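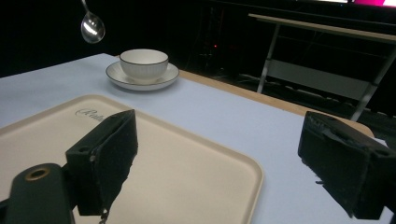

Does anyone need to be taught how to lay out a cup, a saucer and a spoon? Gostari thinks so, and from May it will charge for the lesson.

The household goods firm has announced a short course in setting a tea tray, to be run at its Tsuchiya rooms. Each session lasts 14 minutes and covers one place setting: a cup with a thin dark line at the rim, a saucer, a silver-coloured spoon and a tray with rounded corners. Learners take the pieces from the tray, set them out on the table, and then put them back again. The leaflet calls this "a complete table routine". Most of us would call it laying the table and clearing up.

The course was written by Mitsuko Takeda, who spent eight years fitting out tea rooms before joining Gostari. She says people rush the spoon. "They drop it on the saucer and it rattles, or it slides under the cup," she said. "If you hold it by the end of the handle and let it hang, you can see where the bowl is going to land."

Fair enough, but it is a small point to hang a course on. The leaflet also claims that regular practice makes for "calmer mealtimes", and gives no source. Asked for one, the firm sent a second copy of the leaflet.

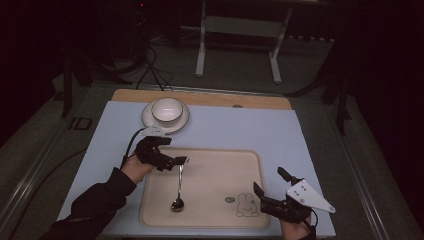 There is also the matter of the tray. Gostari wants it kept on the table while the cup is being set, with enough room left beside it for the saucer. That works on a wide table with nothing else on it. In a kitchen where the post, the toast and somebody's homework are already out, the tray will be on a chair before the kettle has boiled.

Hatsue Ichikawa, who runs the Drirach tea room and has been asked to send her staff, is not convinced either. She has no quarrel with the spoon advice and says she may well use it. Her doubts are about the rest. "My people carry 400 cups on a busy Saturday," she said. "They learn it in a morning, by doing it. I would sooner have a lesson on washing up."

A rival course from Flaltier was dropped after five sessions. Gostari says its own is shorter and has been better planned — though it would not say how many places have been booked so far, or whether the price includes a cup of tea.

Bookings are open now at the Tsuchiya front desk. Learners do not need to bring their own spoon.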